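Preruline House, housekeeping meeting
Minutes, Jan 17, 2024

Present: Renata Urrutia (chair), Delia Herrera, Oriana Aravena, and me, Frida Brøndum, typing as fast as I can with a cup of tea in the way. Delia Navarrete sent apologies.

December minutes: approved, after I fixed the spelling of Grullent (sorry again!).

Beds. This took up most of the meeting. Renata wants every guest bed made the same way, and right now we each have our own ideas. We agreed on the plain pillows against the headboard and the fringed knit cushion in front, with the throw across the foot. Oriana likes the duvet folded back, Delia H. likes it flat, and we went back and forth on that for a good while (I stayed out of it).
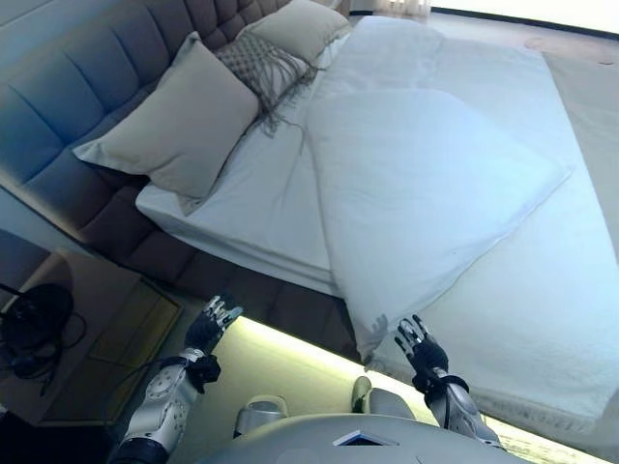
Flat won in the end, with the sides pulled even and the creases smoothed out by hand. Oriana asked for her objection to be noted, so it's noted!

Laundry. Habte can take 60 sheets per pickup from now on. Delia H. will change the order, number 3483, before the next one goes out. Fringed things stay out of the big bags, please, they come back in knots.

Supplies. We need four new mattress protectors and two spare throws. Renata will ask Buko for a price.

Any other business: the linen closet door still sticks. Oriana is bringing a screwdriver.

Next meeting is in the breakfast room, same time.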